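3. Materials and Procedure

3.1 The box and the cards

The study deals with a small task that is familiar from offices and homes: a card is put into a box with a lid, the box is closed, and later somebody must find the card again. We wanted to know how the form of the box influences where the card comes to rest, and whether the number on the card can still be read without touching it. For this purpose we needed a box that is deep enough to hold a card in a tilted position, but not so deep that the card disappears in it.

After trials in April with several products we selected a plastic storage box from Vollenine. Its lid is joined to the base by a hinge at the back and is closed by a latch at the front. When the lid is opened completely it lies flat on the table behind the base, so that it takes nearly the same place again as the base itself. This is important for the layout of the table, as we explain in Section 3.2. Figure 1 shows the open box on the table with one card inside.

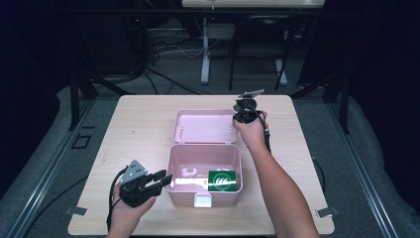 Figure 1. Open storage box with card 666 leaning in the front right corner of the base.

The cards were printed by Sellovance on dark green stock. Each card carries a number in white inside a thin white circle. We chose white on dark green after the first trials, in which black numbers on a light card were difficult to read when the card was in the shadow of the wall. The set has 276 cards, and all numbers have three digits. Numbers that can be confused when they are turned upside down were not removed from the set. The participants were told that such numbers exist, and their readings were checked later against the list of cards.

We distinguish 4 resting positions. A card is "flat" when it lies on the floor of the base with its whole surface. It is "leaning" when one edge touches the floor and the card is supported by a wall or by a corner, as in Figure 1. It is "standing" when it is held upright between two walls, and "outside" when any part of it extends over the rim. The last position was rare, but it must be recorded separately, for in this position the lid does not close. In the leaning position we also noted which wall gave the support.

The floor of the base is not completely even. It has a small rounded feature which is molded in the plastic toward the left side. We did not expect that this detail would be of interest. In the first trials, however, a card that came down on the left side often slid a short distance before it stopped, and for this reason the side of the box was included in the record.

3.2 The table

All placements were made at one table. It has a square top of light wood with rounded corners. A table with a pattern or with a strong color was avoided, because we wished that the pink box and the green card are easy to separate from the background in the pictures. The top has a fine grain, and a few small dark marks are present on it. They were left as they were.

A round cable hole is cut in the tabletop near one edge. Figure 2 gives a closer view of this part of the table, with a pale pink container standing at the left.
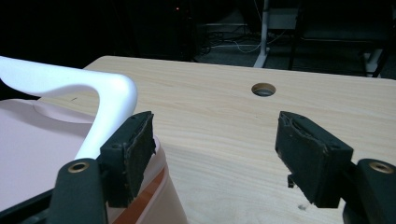 Figure 2. Surface of the tabletop with the round cable hole. The wall of the pink container is visible at the left.

The hole served us as a reference point when the table was arranged again after a break. No card was placed closer to it than the width of the box, to prevent that a card falls through. In the early plan we wanted to cover the hole with a disk, but the disk produced a small step on the surface, and the open lid did not lie flat when it touched this step. We therefore gave up the disk.

3.3 Recording of the positions

In total 1400 placements were recorded. Every placement was judged by 2 persons independently, using the categories in Section 3.1. When the judgments were different, the placement was discussed with Gemma Bloxham, who had prepared the written definitions and did not take part in the first judgment. The definitions were fixed on October 31, 2020 and were not changed afterward.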